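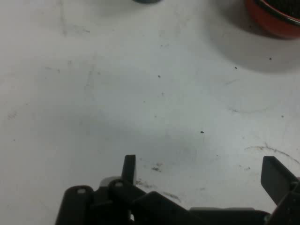

Brudach, June

Sorting out a dry goods cupboard is a lovely job for a wet afternoon, and I do mean the whole afternoon, so put the kettle on first. Mine had got to the stage where a bag of lentils slid out every time I opened the door (usually onto my foot).

Take everything out, even the things at the back you'd forgotten. Wipe the shelves with warm water and a drop of washing-up liquid, then leave the doors open until the wood is properly dry. I give mine overnight.

Next, go through the packets. Tip anything small, such as seeds, lentils or rice, onto a tray and have a good look for webbing, husks or grit. Smell the flour and nuts too – stale ones smell a bit like old crayons, and once you've met it you'll always know it. If one packet has moths, check its neighbours very carefully.

Now for the tubs. I like see-through ones, and I'd sooner have six that match than twenty that don't. An 800 ml tub suits most things in our house. Wash them, dry them well, lids included, and fill them nearly to the top. Write the name and the use-by month on a strip of masking tape and stick it on the tub itself, as lids do wander.

Put the heavy things low down and the everyday things at eye level. Old stock goes to the front, new behind. 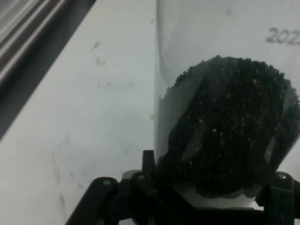 Robel Tsegaye: Lovely guide, thank you! I'd only add that I freeze my flour for a few days before it goes in its tub, and I haven't had a moth since. Do you keep your spices in the same cupboard, or is it too near the cooker?

Mine are in a drawer on the far side of the kitchen, Robel, well away from the steam. I'll try the freezer trick with the next bag.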